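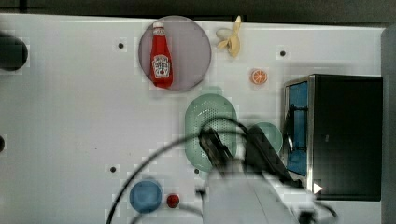

Pranab Weerasinghe asked, on reading the first draft of this section, why we would pay people to move kitchen toys about when a decent simulator will do it all night for free. We have tried the simulator. It is very good at producing policies that work in the simulator.

4.2 Gathering demonstrations

All demonstrations were recorded by teleoperation at the Nuvildale site between late morning and the hour when operators begin to make poor choices, which our logs place near 4 p.m. Each operator completed 30 practice episodes on the Hullden controller before anything was kept. The practice episodes were stored anyway, under a folder name we will not print, and they later proved useful as negative examples.

An episode begins with a written prompt and ends when the operator presses the stop pedal. Prompts were drawn from a list of 11 templates ("put the A on the B", "move the A next to the B", and so on). Operators were told to work at a natural pace. Two of them took this as a challenge, and their episodes had to be resampled before training.
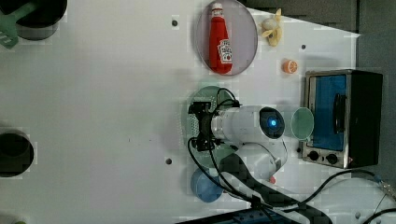

We also asked operators not to tidy up between episodes. A learning system trained on neat tables comes to expect them, and our earlier Dafis set suffered badly from this: objects sat in the same places for days, and the policy learned the places. In the present set, the layout is carried over from one episode to the next and fully reshuffled after every seven.

Figure 3. Working views from the collection sessions.
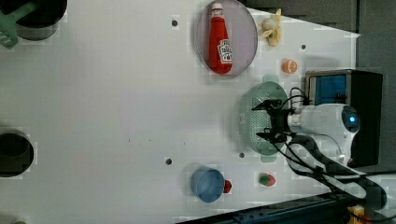
Choosing where to grasp was left to the operator, and this is where most of the disagreement in the data comes from. A bottle offers few sensible options. The green strainer in Figure 3 offers a good many - it has a small handle at each end, yet the gripper can just as well come in over the rim from the side, as it does there. We made no attempt to enforce one style. The Nevau labeling tool records the grasp as "handle", "rim" or "other", and "other" was chosen far more often than its authors had hoped.

After filtering, about 2000 episodes remained. We dropped those with missing joint readings and those in which the prompt and the final layout disagreed, except where two reviewers could not agree on what the prompt had meant. Those were kept and marked as ambiguous. Section 4.3 describes the split.

Correspondence: Manipulation Group, Nuvildale | All rights reserved | Back to top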